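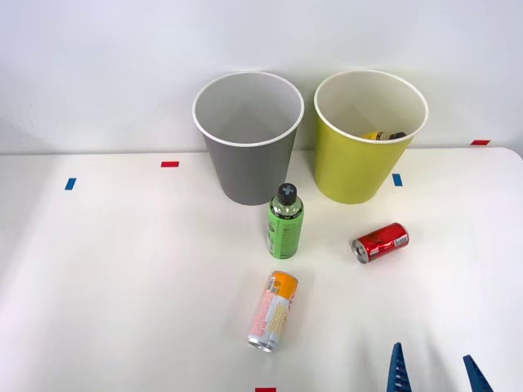 A tabletop bin is a small open-topped container for sorting light household waste, kept on a table or counter and emptied into a bigger bin later on. I've been writing up household containers for this wiki for a good while and I think the little ones get less attention than they deserve! The usual arrangement is a pair, the same shape in two colors, so that you learn the difference by color and stop reading labels. A gray one beside a yellow-green one, both with white rims, is as typical a set as I could ask for, and with a green bottle standing and a couple of drink cans lying in front you have most of what these bins get fed on an ordinary day.

Category: Household containers | Waste sorting | Tableware and counter items

Names and terms

People call them counter bins, desk bins, table pails or just "the little bins." In the older Hofstetter catalogs they're listed as table pails, and I still like that one best. Strictly speaking a pail should have a handle, but sellers have never been strict about it. A bin with a lid is usually called a caddy and gets its own article (caddies are mostly for food scraps, and they come with a whole set of arguments about smell that I'd like to keep out of this one).

Shape and size

Most are round and a bit narrower at the bottom, so empty ones can be stacked one inside the other. The Undar bin, which is the one I own, is 230 mm tall and takes up to nine drink cans if you crush them first. Mine never get crushed, so I fit fewer. The Tuvari is lower and wider and weighs 338 grams, and I find it harder to knock over when somebody drops a full-sized bottle in from too high up. Rims are often a separate color from the body. On some models the rim is a ring that lifts off to hold a bag in place, on others it's only there for looks, and you can't always tell which from a catalog picture.

Use

Two bins side by side at the back of the table is the layout I see most. The front of the table stays free that way, and you can reach either bin without leaning over the other. What goes in each color depends on where you live, and please check your own town's list before copying mine. At our place the brighter bin takes bottles and cans and the gray one takes whatever is left. Mimoza Petek, who edits the glass and bottle pages here, does it the other way around, and we've agreed to leave both versions in.

A few things worth knowing:

- Caps: some towns want them left on the bottle, some want them off. A cap on its own is easy to lose at the bottom of a bin.
- Cans: tip out the last of the drink first – a bin without a lid will bring in fruit flies by Thursday.
- Rinsing: warm water is plenty for the bin itself, and dry it upside down.
- Liners: I skip them. Paper ones go soft and plastic ones slide down the sides.

Materials

Plastic is the common choice, with painted steel second. Steel looks lovely for a year and then the paint chips around the rim. Olon made a pressed-paper version that I was very fond of, but mine had gone wavy along the base by November and I haven't seen one for sale since.

See also: Caddy (kitchen), Bottle crate, Can crusher, Wastebasket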